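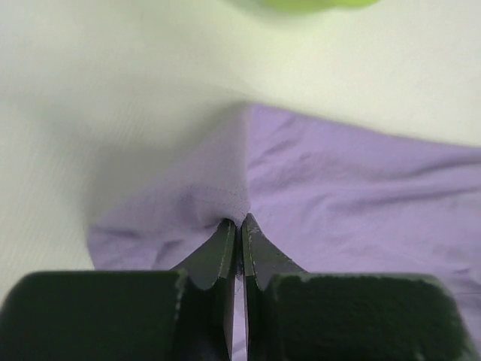 Lavender cloth, pinched up into a little tent.

How I fold my cloth napkins (the pinch method)

I fold a lot of napkins. Lavender ones, gray ones, the mustard ones my sister-in-law Trudy Baxter gave me that show every single drop of soup. For years I did it the way my mother did, by grabbing two corners and flapping, and they came out looking like something the dog slept on. Then a neighbor of mine, Macarena Urquijo, showed me how she starts from the middle, and I've done it that way ever since! A few people asked me to write it up after the May potluck, so I finally am.

What you need

A plain woven napkin (cotton or linen, either works, but skip anything slippery until you get the hang of it), a table you've wiped down, and a lint roller if you own one. Woven cloth picks up dark fuzz like crazy, and it shows more on a pale color. I roll mine after folding one side and again at the end. No iron needed unless you're having the kind of company that notices.

Step 1. Drop it flat

Lay the napkin on the table and let it land however it wants. Don't smooth it yet. I used to spend ages smoothing at this point and it was a total waste, you're about to pick it up again anyway.

Step 2. Find the middle and pinch

Find the center of the cloth, close enough is fine, and pinch it between two fingertips. Just a small fold of fabric - if you grab a whole handful the point comes out fat and lumpy. Lift slowly until the cloth makes a ridge, with one side sloping off to the left and the other off to the right. If one side is a lot more crumpled, set it down and pinch again a little toward the messy side.

Step 3. Lift and shake

Keep hold of that pinch and raise the napkin clear of the table. Give it 2 gentle shakes. The corners will drop and hang down on their own, and most of the wrinkles go with them. (My nephew Ezequiel shakes it like he's putting out a fire. Please don't, it pulls the point loose.)

Step 4. Run your hand down

With your free hand, make a loose ring around the cloth just under the pinch and slide it down to the halfway mark. You'll have a soft cone with the four corners at the bottom. Squeeze lightly as you go so the folds gather evenly.

Step 5. Lay it down or stand it up

For a casual table I lay the cone on its side across the plate, point toward the person sitting there. For something fancier, fold the point under and tuck it into a glass so the corners fan out at the top. Tug each corner a bit until they look like petals.

If it goes wrong

The cone flops over: your cloth is probably too soft. A little spray starch the night before helps a lot.

One corner hangs way lower than the others: you missed the center. Fold the napkin in quarters first, press the folded corner with your thumb, open it back up, and pinch right on the crease mark.

The point has a twist in it: you rolled your fingers while lifting. I still do this with the linen ones.

I store mine flat in the sideboard drawer and fold them right before we eat. Left overnight in a glass they get a crease around the waist that only comes out in the wash.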